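Clearing the table is still a job for people, home robot developer says

Machines that pick up after a household are closer than they were, but a cluttered table remains one of the harder places to send one, according to Demchenko, a company working on robot hands for the home.

The firm has been gathering practice material in a furnished apartment in Trotport, where people work through ordinary tidying using hand-held grippers with two jaws. Soft goods come up often, small fabric pouches and balls of yarn among them.

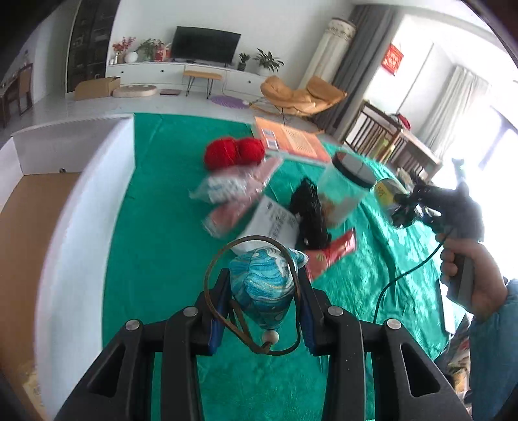 By Hnat Horobets
Floltton Courier, Home and Work desk

TROTPORT - Demchenko says its household arm, called Hulik, can now put away boxes and cans without help on most tries. Fabric and plastic film are another matter.

"A can has one shape," said the company's head of testing. "A bag has a new one each time you touch it."

The company ran 800 pickups with Hulik in March, using 18 kinds of household goods. The arm did best with jars and books. It did worst with thin bags, which it often pinched by a loose corner and then dropped on the way to the bin. A cord or a loop adds to the trouble, as it can catch on whatever is next to it.

Speed is the other problem. Hulik takes 6 minutes to clear a small table that a person would clear in less than one. The company has set itself a target of 3 minutes and would not say when it expects to get there.

Table coverings matter too. A glossy cloth throws back light from a window, and its folds can look to a camera like the edge of an object. Clear wrapping over patterned fabric is hard for the same reason, and so is a clear jar with a worn label.
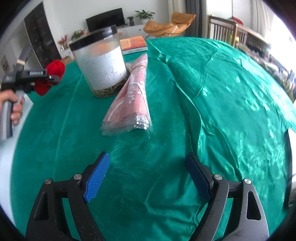 Shops may come first

Store shelves could be an easier start than living rooms. Goods there face the same way, and the lighting stays the same all day. A housewares store in Floltton plans to try Hulik on restocking, beginning on a Saturday before opening. Staff will handle anything soft or in a bag.

Demchenko has not set a price for the home version.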